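Robots & Automation > Shows, Tours and Open Days

Thread: Went to the Dahlgren open day, long write-up

beltgrinder
Posted 25 June 2018

Got back from the Dahlgren open day last night and I'm still kind of buzzing, so you all get the long version. For anyone who missed the earlier thread, this is the one with the household handling demo, where they let the public stand close enough to see what the arm is doing and ask dumb questions. I asked plenty.

Parking was a mess. They'd put the signs up on the wrong side of the building, so half of us walked in through the loading dock and had to be herded back out to get our badges. Eight bucks for a sandwich, too. Bring your own if you go next time.

The morning was talks. Njål Rønning did the one on cloth and he was great, very dry, no slides for the first ten minutes, just him folding and unfolding a dish towel while he talked. His point was that a box stays a box when you grab it, but a towel is a new shape every single time you touch it. He said his group had done 3,000 practice grasps on fabric before anybody let them near a visitor. I wrote that number down and underlined it.

Then the demo. You get 30 minutes with a group, and there's a monitor next to the arm showing the view from the little camera down by the fingers. I know some of you think wrist cameras are old news, but I had never watched one live and I could not stop looking at it. You lose all sense of how big anything is! The arm is right there in front of you and it's moving maybe an inch, and on the monitor it feels like a truck backing up.

They let us save stills off the monitor, so I grabbed one while it was working on the cloth in the corner.
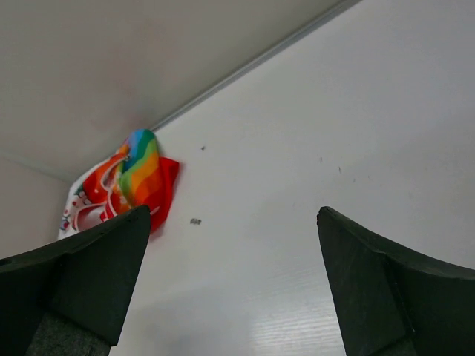 Wrist view from the demo, fingers open. Rainbow stripes made it easy to follow on the monitor.

I like how scuffed up the fingers are. At trade shows everything is polished to death and you can tell the thing has never done a day's work. The woman running our session said they don't swap fingers until they have to, and she was pretty relaxed about people leaning in to look at the padding.

Anyway, ask me stuff. I took notes until my pen quit.

solder_and_sons
Nice write-up. What was the success rate? Did they give one or was it all "look at it go"?

beltgrinder
They had a whiteboard with a tally for the day. When my group went in they were on try 50. I didn't copy down how many of those were good, sorry. I'd say there were more grabs than misses while I stood there, but I was also chatting with the guy next to me for part of it so don't quote me.

kettlemoraine
I was there too, afternoon group, and I have to be the grump. I thought the setup was way too friendly. Bright cloth, plain pale panel behind it, soft even light. Of course the camera can find it. My laundry is black socks in a dark dryer. Show me that.

beltgrinder
OK fair, but you've got to start somewhere? And a corner isn't nice. You've got panels coming at you from different sides and cloth all bunched up, and two stiff fingers that have to get in there without banging into anything.

kettlemoraine
I'll give you the corner. I won't give you the color. Red and orange on near white is the easiest thing in the world to pick out, I could do it with a webcam and a weekend.

Dunmore_Phil
I do gripper work for a living (packaging, nothing glamorous) and I'm somewhere between you two. Color helps you find the cloth. It does very little for you once you have to decide where to pinch. Look at the still again. There's red with white line drawing on it, there's a white part with little printed figures, there's the stripes going around a fold. A busy print can fool you about where the edges are, and the white part is sitting against a light background on top of that. I'd honestly rather have a plain gray rag.

kettlemoraine
Huh. Hadn't thought about the white part. I'm keeping my dryer complaint though.

solder_and_sons
Phil, is that felt on the left finger? Down at the base.

Dunmore_Phil
Looks felt-like to me, wouldn't swear to it from one still. We've tried all sorts of padding on ours. Some of it grabs well for a week and then you're peeling fuzz off a conveyor.

marigold_77
Total beginner here, please be nice! I'm thinking of taking my daughter in September, they're supposed to be doing another one. She's ten and obsessed. Is it boring for kids? Do you have to know things?

beltgrinder
Not boring at all, take her! Skip the morning talks except the cloth one, if he does it again. There were a bunch of kids in my group and they asked better questions than we did. One of them wanted to know if the robot could tell the stripes were a rainbow, and the woman running it had to stop and think about how to answer.

kettlemoraine
Agree with the above, grump hat off for a second. It's good for kids. There's a Nenda table out in the hall where they can drive a small arm with a joystick. Line gets long after lunch so go there first.

marigold_77
Thank you both!! Joystick is going to be a huge hit — I may never get her to leave.

solder_and_sons
Did anybody make it to the Lekero room? I heard Vasilis Đorđević was going to talk about calibration and I'm kicking myself for not going.

beltgrinder
I stuck my head in but it was standing room only and I could hear maybe every third word. Something about how the glare on shiny surfaces moves around with the camera. Which, after staring at that monitor, I totally get. There's a pale patch right between the fingers in my still and you can see the grain come up in it.

Dunmore_Phil
Glare is the bane of my life. We ended up putting matte film on everything we were allowed to touch and a few things we weren't.

kettlemoraine
I've got four pages of notes from the Lekero talk, I'll type them up this week and start a new thread. Handwriting is terrible so give me a few days.

solder_and_sons
You're a saint, grump or no grump. Post a link in here when it's up?

kettlemoraine
Will do.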